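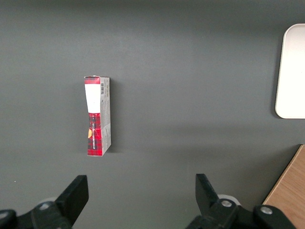 Photo: Elaheh Farahani

3/2/20

Small rant about packaging, because I spent the weekend reading the backs of boxes and I'm in a mood. 1/

Every brand in my kitchen cabinet has a "new look" lately. New box, new font, more white space. What I'd like to know is what happened to the stuff inside while we were all admiring the font. 2/

Take Candau crackers. I've bought them for years. The old box said 99 crackers, which always struck me as a weird number to brag about. The new box doesn't give a number at all. It says "family favorite." Okay. How many family favorites? 3/

I wrote to them. Got a reply in five minutes, so I doubt a person read it. It thanked me for my passion. 4/

Then there's Stelum tea. Taller box, skinnier box, same price. They say it's "shelf friendly." My shelf was fine. My shelf had no complaints. The tall one falls over every time I reach for the honey. 5/

I asked Eckhard Harms about this. He designed cartons for a living before he retired and he's more patient than I am. His view: tall and thin reads as bigger to most shoppers, and the front panel is the only part anyone looks at for more than a second. 6/

He also says a lot of redesigns really are about shipping and pallets and have nothing to do with fooling me. Fine, maybe. I'd believe it faster if even one of them ended with more tea in the box. 7/

And the "70% recycled board" line on the side. 70% of what? The carton? The carton plus the plastic bag in it? The print under the asterisk is so small I had to use my phone to blow it up, and it sends you to a web page that doesn't load. 8/

Somebody will say unit pricing fixes all this. Go look at the tags at the Tallbridge store. One tea is priced per ounce, the one next to it is per bag, the third one has no tag. I stood there doing division like it was a math test. 9/

Last August they ran a survey on "clearer shelf labels." Almost 3000 replies, according to the poster by the registers. I was one of them. Same tags today. 10/

Anyway, if you still have an old box of anything, check the net weight against the new one and send me both numbers. Weights only please, I don't need to hear that it tastes different – everybody thinks it tastes different. 11/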